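Feb 26, 2021

Supplies table, second round. Griet and I did the first round in November and most of it has drifted since, so I am writing down what we decided this time in enough detail that someone else can put the table back the way it was. If you change something, write it on the facing page with your initials.

Present for all or part of it: me (Jolien), Griet, Phong until lunch. Joris came in at the end with opinions about tape.

**Starting point**

The problem with the November layout was that everything went into bins, including things people pick up every few minutes. So the bins stayed on the shelf and the things came out of them and lived on the table. By January the pens were in a mug, the mug was on the windowsill, and the scissors were wherever the last person had stood. I found one pair inside a roll of bubble wrap.

The other problem was labels. We printed them on the Kelteo printer and the adhesive doesn't hold on anything with a textured surface. Half were on the floor behind the shelf. Phong swept them up and we stuck the readable ones in this book, see inside back cover.

**What goes on the table and what goes on the shelf**

We argued for a while about where to draw the line. Griet wanted to go by size. I wanted to go by how often a thing gets used. What we settled on is use, with size as the tiebreaker:

- On the table: cutting and writing tools, one open container for odd small objects, one bin for whatever is being worked on.
- On the shelf, lower: tape, string, glue, wipes, spare pens.
- On the shelf, upper: paper stock, card, anything bought in bulk.
- In the gray cabinet: blades, solvent, the heat gun. Locked. Key with Griet.

Nothing gets stored under the table. The box of offcuts that was there has gone to the recycling cage, apart from the acrylic strips, which Joris wants.

**Pen holder**

Tried three. The plastic one from the old office tips over as soon as there's more than one pair of scissors in it. The ceramic mug is heavy enough but too shallow, and pens lean out at an angle and get knocked. The black wire-mesh one is the keeper. You can see the bottom through the side, so grit and pencil shavings get noticed before they build up, and it rinses clean under the tap.

Scissors go in handles up. The blue-handled pair belongs in the mesh holder on the table. The long paper shears go back on the hook, which people will forget, so I have drawn an outline on the board.

Pens: we tested every pen in the mug on scrap card. Threw out the dry ones. Kept the black ones for the table and put the colors in a zip bag on the lower shelf. Two of the permanent markers had lost their caps and were wrapped in foil, which does work for a week or so, but they went out as well.

**Clear bowl**

The bowl is for small odd objects that don't have a home yet. We had a cardboard tray for this in November and it filled up in two weeks with screws, a bus ticket, somebody's earring, and a quantity of dried glue. A clear bowl is better because you can see from the door what is in it. The rule is that if you can't see the bottom, you have to sort it before you put anything else in.

Griet says a rule like that only lasts as long as I am there to enforce it. She may be right. We'll see in a month.

I washed it with dish soap and let it air dry. Paper towel leaves lint and the lint shows.
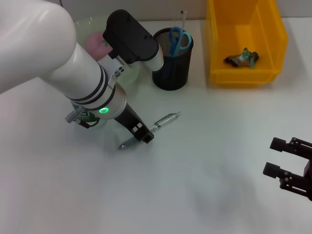
*White table: clear bowl with the pink round thing in it, mesh pen holder with the blue scissors, yellow bin toward the right.*

The order that works best for me has the bowl and the mesh holder next to each other, since both get reached into a lot, and the bin further over. If the holder is on the near side it gets caught by sleeves. Phong works left-handed and tried it mirrored for the morning. He said it made less difference to him than having room to put his forearm down.

Pens do end up lying on the table. I have stopped minding during the day. At the end of the day they go in the holder.

**Yellow bin**

One bin on the table, for current work only. It's the kind with a sloped front lip, so you can get a hand in without lifting it down or tipping it. The tall sides are good for long pieces and bad for finding anything small, so small parts go into a bag first and the bag goes into the bin.

We have more of these on the shelf in other colors. I looked at giving each color a meaning again and decided against it. In November it was blue for fasteners and red for electrical, and then we ran out of blue and everything after that was wrong. This time color means nothing, except that yellow is the one that lives on the table. If you see the yellow one on the shelf, somebody has put it away with work in it.

Replacement bins: the Claeys catalog has a shape that looks close but the lip is lower and they don't stack with ours. I borrowed one from upstairs to check. They sit on top of ours fine when empty and slide off as soon as there's weight in them. So it has to be Brakby again. Order number 3484, placed by Dinesh this afternoon, lids included this time. He'll put the delivery slip in the folder.

**Tubs and canisters**

The cylindrical containers are a mixed lot and I spent longer on these than they deserved. Steps, for the record:

1. Took everything with a round lid off both shelves and lined it up on the floor.
2. Opened each one and checked the contents against the label.
3. Anything where the two didn't match got a strip of masking tape with the real contents in marker.
4. Anything dried out went in the bin. Mostly wipes.
5. Put them back with labels facing forward.

Turning labels forward sounds fussy, but the round ones rotate a little every time somebody pulls out the one next to them, and after a few weeks all you can see is the barcode side. Phong suggested a strip of rubber shelf liner underneath. We had a leftover piece from the drawers and cut it to fit the lower shelf. The upper shelf still needs doing.

One tub had been refilled with washers and still said wet wipes. Another said washers and had sugar in it, which I have moved to the kitchen.

**Labels, again**

Tested on scrap pieces of each surface. Notes from the test:

- Kelteo label on smooth plastic: holds. On textured plastic: peels at the corners by the afternoon.
- Masking tape and marker: holds on everything, looks poor, leaves residue on anything that sits in the sun.
- Zellell tape, the clear kind, over a paper label: holds on textured plastic. Air bubbles. Can be removed with a hair dryer.
- Tie-on card tag: fine on the mesh holder or anything with a handle, useless on tubs.

Going with clear tape over paper for the bins. The roll is 30 mm wide, so the paper label has to be cut narrower than that to leave a margin on both sides. I made a card template and it's hanging on the hook beside the paper shears. Write in capitals, black marker, let it dry before taping or it smears.

Joris thinks the clear tape will yellow. He wants to try a different one and I said he could do the upper shelf with it, and then we can compare.

**Paper stock**

Card is 200 gsm, white. We have enough. It had been standing on end and the outer sheets were bowed, so I laid the stack flat with a board on top. Please keep it flat. If you need one sheet, take it from the top and put the board back.

Colored paper was a mess and Griet sorted it while I was on the tubs. She kept anything bigger than a hand and put the rest in a bag for the school. Someone needs to take the bag over there.

**Wiping down**

The white top shows everything. Pencil comes off with a damp cloth. Marker needs a bit of alcohol, then a damp cloth. The glue spots by the back edge came off with a plastic scraper and patience; don't use a blade, there are already scratches from last time. I went over the whole top before anything was put on it and again once we had a layout we liked.

Mesh holder: rinse, shake, stand upside down on a towel.
Bowl: soap, air dry.
Bins: damp cloth, corners with an old toothbrush.

**Things that turned up**

Griet's small steel ruler (missing since summer). A key, no tag, doesn't fit the cabinet or the side door. The earring is still here and has been moved to the envelope on the notice board. A tape measure with a bent hook, which I straightened. It now reads 2 mm long, so I marked it ROUGH on the case and put it on the lower shelf for anyone who doesn't need it exact.

**Still open**

- Shelf liner for the upper shelf. Need to measure depth first, the shelf isn't square.
- Joris: tape comparison, upper shelf labels.
- Dinesh: tell me when the bins come in, I want to check the lids before they get written on.
- Bag of paper to the school.
- Unknown key. Try the bike shed.
- Second hook for the paper shears side of the board, current one is carrying the template as well and it all comes down together.
- Phong asked for a second mesh holder for the bench by the sink. No objection. Look for one the same height.

Finished at ten past five. Cabinet locked, key back with Griet.

JD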